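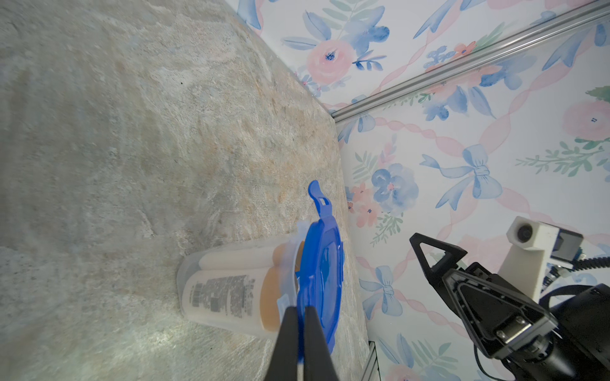
Saturday, September 21, 2024, and I am spending it with a hex key in one hand and a cup of tea in the other. Several of you asked how I look after the two-arm cell between long sessions, so I'll do it as a thread. It will be a long one, I'm sorry, I do go on!

First job is always the fingers. Ours are black printed ones, and on the left arm they see a lot of food container lids, the blue snap-on kind with a latch tab. Lids are slick and they have ridges, so any grease on the pads shows up as a slip sooner or later. I wipe each pad with a lint-free cloth and a little isopropyl, then leave them alone until the smell is gone.

While I'm down there I open and close each gripper by hand with the power off (please, power off) and feel for grit. If it's smooth all the way, lovely. If there's a catch near the closed end, it has nearly always been a crumb in the slide, and a soft brush sorts it out.

Next come the wrist cameras. The printed brackets are sturdy enough, but the screws do creep. I put a tiny dot of paint across each screw head and onto the bracket when I set them up, so a turned screw gives itself away from across the room. Vilgot Grønli taught me that one years ago at Burkcombe and I have never stopped being grateful.

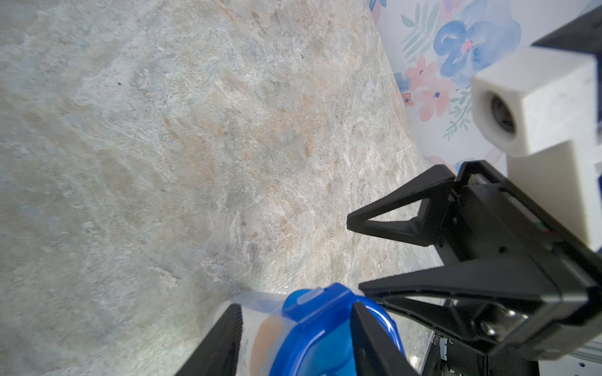
Then the part I enjoy most, which is checking how the two arms meet. I park the left one holding a closed container near the front of the table and bring the other gripper in slowly from the right, at the lowest speed the controller allows. I want clear air between its lower finger and the lid before I let anything run at full pace.

My rule for that gap is 17 mm at the stop point. I used to run it tighter and felt very clever about it, right up until I chipped a fingertip. Spares now live in a Zesteck drawer under the bench, 3 of each shape, and I've slept better ever since.

Cables! Give every coiled one a gentle tug at the connector and watch it while the wrist rolls to both limits. You're looking for the coil pulling straight or rubbing on the motor housing. I replaced one in November that looked perfectly fine from the outside and was down to bare copper at the plug.

Last thing is the notebook. Today's line reads "616 hours, pads cleaned, one camera screw nipped up, no slip on lids." Frøydis Amundsen, if you're reading, yes, I did write it down this time.

Rails and frame bolts tomorrow, when my knees have forgiven me. Ask me anything in the meantime, I'll be around all evening.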